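Clemmont Robotics Club
Handout 3: Press, Turn, Ring

Welcome back, everybody! Last time we got the arm to reach a point in space and stop there. Now it gets to touch things, and this is my favorite part of the whole course. Bring your Makari notebook and the calibration sheet from Handout 2, you'll want both.
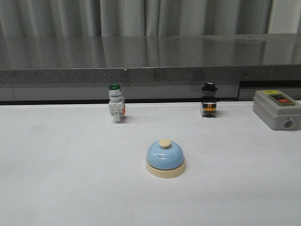

Touch tasks look easy until you write one. A press is a straight move down with a limit on how far you go, and a turn needs a grip first and then a wrist rotation around the right axis (get the center wrong and the whole part walks across the table). The blue bell is the friendliest target, with a wide base and a round knob right on top. The green-capped push button and the black selector both stand upright on their own, tall and narrow, so come in slowly from directly above. Leave the gray box for last, because you have to choose between its two buttons, the dark one and the red one.

Start every run from the Belell home pose. Write down your approach height, your press depth and your speed before you hit go. Keep the speed at 13 percent until your depth is right, then play with it!

For next time: log 200 press attempts on one target, misses included. Misses are great data. Teams that finish early can try the Mbwambo challenge, which is one turn followed by one ring with no stop in between.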